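Fall update on the Hurberg Street meal share, for Harish Rajput at the Trellance Fund

Hi Harish,

You asked for something short and readable this time, so I'm leaving the spreadsheet to Yogesh (he'll send it separately, with the receipts) and just telling you how October went. Mostly well! A couple of things went sideways and I'll get to those.

The big number first. We sent out 278 dinners this month, which is the most we've ever done, and it came from the same kitchen and the same two stoves. The difference is that Thảo Mạc reworked the cooking order so the soups go on before anybody touches a vegetable, and the rice happens last. I was skeptical because I like chopping first, but we were wiped down and out the door by 7:30 most nights, so I've stopped arguing.

We also picked up 14 new households, nearly all of them from the apartments on Singhal Court. Suqin Lu went door to door over there with a flyer and a pot of her ginger chicken, and I'd say the chicken did most of the work. Four of those families asked for low-salt meals. We can do that, but it means a separate pot, and I'd like to talk with you about whether the grant wording lets us buy one more burner. It's not a huge purchase. I just don't want to spend it and then find out it was supposed to come from a different line.

Containers are still our headache. When we wrote the proposal we figured people would hand back last week's when they picked up this week's, and a lot of them do, but plenty don't, and lids wander off even faster than the bottoms. We switched to round ones in the summer because they wash easier and soup doesn't hide in the corners.

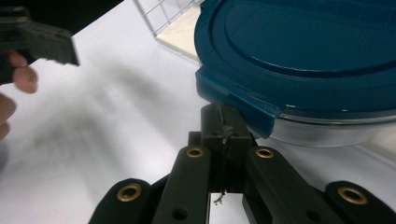 Anyway, we've spent $500 on replacements since we started, and I had budgeted less than that for the whole year. Bautista Gallardo thinks we should charge a dollar deposit. I really don't want to! For some of our folks a dollar is a real decision, and I'd hate for anyone to skip dinner over a lid. What I'd rather try is a return bin in the lobby at Singhal Court, plus a sticker on each lid with our phone number and the pickup hours. If that doesn't move things by the end of winter, I'll listen to Bautista.

The other sideways thing was the van. The old Hondo wouldn't start on the second Saturday, with the whole route packed and ready to go, and we ended up doing deliveries in three cars, mine included (my back seat smelled like cabbage for a week). Everybody got fed, the last ones close to nine. The repair turned out to be the starter, and the shop let us pay it in two parts. Yogesh has put it under transportation, so please shout if you'd rather see it somewhere else.

Things you asked about last time:

The food handling class is done. All the regular cooks passed, and Thảo is going back for the longer version so she can train new people herself.

The phone tree works, kind of. People like getting a call the day before, but it eats most of an afternoon. Suqin wants to try texts for anyone who's okay with that and keep calls for the rest.

The survey is late. That's on me. I wrote it, nobody on our side liked it, and I'm writing a shorter one with bigger print. I'll have answers for you with the next report.

Coming up, we've got the holiday menu to settle and a freezer to defrost before we can fit anything new in it. I'd also love for you to come by on a cooking night if you can stand the noise. Wear old shoes, and come hungry.

The burner question is the only thing I need from you soon. A yes or no by email is fine.

Thanks again, and say hi to everyone at the office.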